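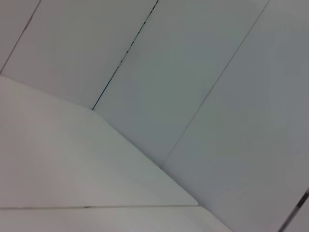
Aníbal Salazar wrote:

> I'd still hold off on the Truditz fingers until somebody has run them next to the Grumdens on the same arm. Same mount, same controller, same parts. Everything I've read so far compares one shop's good day with another shop's bad one. Also, has anybody tried the wrist camera with the longer fingers on? Mine sees so little of them that I'm not sure it's worth the cable.

Well, Aníbal, you asked for it, so I took the bait! I've had both pairs on our arm this month and can give you at least one shop's good day AND bad day.

Setup first. Same arm, same flange, the Weerasinghe controller running the stock firmware, and the wrist camera on the short bracket. I ran 1,000 picks with each pair, pulling from the same bin of molded caps (the small ones, 23 mm across, with the annoying lip). I let it run through lunch and most of the afternoon and only touched it when it stopped and beeped at me.

The Grumdens dropped 5. That's it. I was ready to be unimpressed by them, they look like something off a toy, but they just close and hold. What they don't like is anything tall. The pads are short and the cap sits right up against the knuckle, so if you want to reach down into a deep tray, forget it.

The Truditz pair dropped a lot more in the first go, and I nearly wrote you a grumpy email at pick 374 when it flung a cap clear across the bench. Then I noticed I'd left the closing force where the Grumdens liked it. The long fingers flex, so they need a softer close and a bit more wait before the lift. I started over from zero with that changed and it was a different gripper – almost 23 drops over the whole run, and most of those were caps that landed on their side. Not as good, but I can live with it for the reach.

Now, your camera question. The frame at the top of this message is straight off the wrist camera, and it's about as much finger as I get at that angle: one dark sliver down in the bottom right corner, if that even is the finger, and the rest is white tabletop and gray wall panels. So yes, same complaint as you. It's also a bit soft. Pale on pale is rough on the part finder too, and the strongest line it has to work with is the dark seam between two of the panels. Guess what my edge detector fell in love with.

Two things I want to try before giving up on it:

1. The Jirkbridge bracket, which tips the camera in toward the fingertips. Does anyone here have one? I'd pay postage both ways.

2. Locking the exposure. The Weerasinghe lets you do it but the setting is buried under "Stream", not under "Camera", and it goes back to auto every time you power cycle. Took me most of a morning to find that out. If there's a way to make it stick, please tell me.

I kept the logs from both runs, including the bad Truditz one. They're plain text, one line per pick, with force and close time. Happy to send them to anybody who wants to poke at them, just write me off list so we don't clog up everyone's inbox.

Aníbal, what closing force are you using on yours? And are you on the old pads or the ones with the ribs? Mine are ribbed and I have a feeling it matters for the sideways ones.

Back to the bench, the caps are all over the floor again.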